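**Cemar Crowd Safety, Grededville**

We plan and staff crowd safety for outdoor events. Street parties, fireworks nights, the odd footy final. Started by Cempaka Gunawan after 18 years in ambulance control centres.

Small jobs, big jobs. Smallest so far was 50 people in a park. Biggest was the Hidayat lantern walk in July, 2286 through the gates and one road closed.

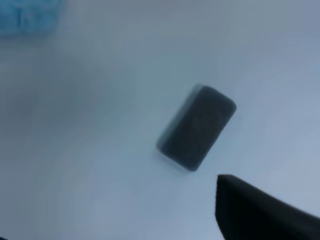
## What we do

- Entry and exit plans, drawn up with council
- Barrier layouts, stairs and bridges especialy
- Marshals, radios, first aid tents
- Written report after, plain English

No security guards or bouncers. Ask and we'll give you a few names.

## Training

Half-day marshal course, run upstairs at the old Cellar building. Reading a crowd, when to hold a queue, who to call. Tea and fruit provided. Bring your own lunch and a pen.

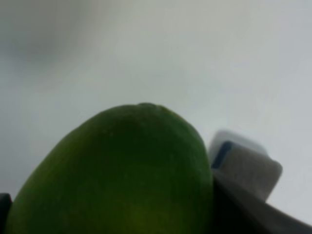 *Green fruit, up close*

## Getting in touch

Ring or email the office. For anything over 700 people we need six weeks notice, more if theres a road closure. Quotes are free. New Year's bookings fill up early so get in soon.

Page updated 2023-11-08. Staff list still to come.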